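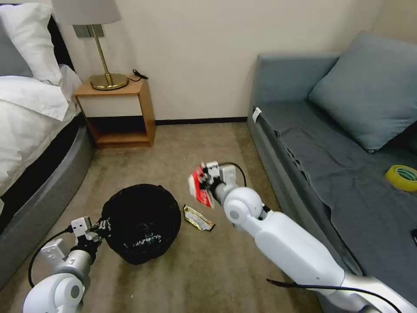 The two-armed tidying robot at work in a bedroom, one gripper on a wrapper, the other at the wastebasket. Photo: Kyriaki Papadakis

CLOLTGATE -- A robot put together in the Stamatopoulos shared workshop has moved on to bedroom floors. Job this month: wrappers into the basket.

Kyriaki Papadakis leads the build, which goes by the name Dastik. Work started in November on a bench next to the laser cutter. Two white arms, a gripper on each, cables still on the outside. Tidy wiring comes later, she said.

"Wrappers are awful. They crumple diferent every time you grab them," Papadakis said. "A block is easy. A candy wrapper, no."

Plan is one hand at the basket, the other doing the picking. Early runs used only the right arm and the basket kept sliding on carpet, so the left got a job too. A try is limited to 90 seconds, then the arms go back to start. The group wants 500 logged tries before it touches the code for the wrist again.

Parts money came from members, plus $200 from a bake sale at the Cliterora street fair. Gripper pieces get reprinted often -- the fingertips wear down fastest.

Next up is socks. Papadakis is not promising anything on socks.

Workshop members can see the robot run at the next open evening, doors at 7 p.m. Space for 15 people, sign up on the sheet by the front door. Bring clean wrappers if you have them, the group is runing low.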